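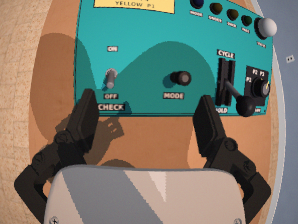 Push buttons on a teal control panel, computer rendering.

Riquelme Evening Maintenance Course
Progress report to the Jistach Fund, period ending October

Enrollment and attendance

The course opened with 88 adults enrolled across the two sites, Riquelme and Futska. Attendance was steady in the first half of the period and dropped at Futska when the bus timetable changed. Marit Fjeld moved the Futska start time to 6:40 p.m. and most of the absent students came back. Seven have withdrawn, mainly for work reasons, and their places were offered to people on the waiting list.

Teaching

Basic circuits and safe isolation are finished at both sites. Motor starters are finished at Riquelme and under way at Futska. Vicente Herrera rewrote the unit on reading wiring diagrams after students told us the old handouts used symbols they never see at work. The new version is shorter and has more practice sheets.

Math support is still the weak point. We planned one extra session a week and have filled it every time - there is clearly demand for a second. Iqra Khokhar has agreed to teach it if the hours can be paid from the existing budget line.

Employers

Jultent took 10 students for short placements in the packing plant. Their supervisor asked for more time on fault logs, and we have added this to the spring plan. Talks with two other employers are continuing but nothing is signed.

Spending

Spending is within budget except for hand tools, which are over by $400. Prices went up between the quote and the order. We ask permission to cover this from the travel line, where there is money left.

Next period

Finish motor starters at Futska. Hold the first practical assessments at both sites. Confirm the second math session. Baltasar Benítez will send the attendance sheets separately.

Fidel Zapata
Course manager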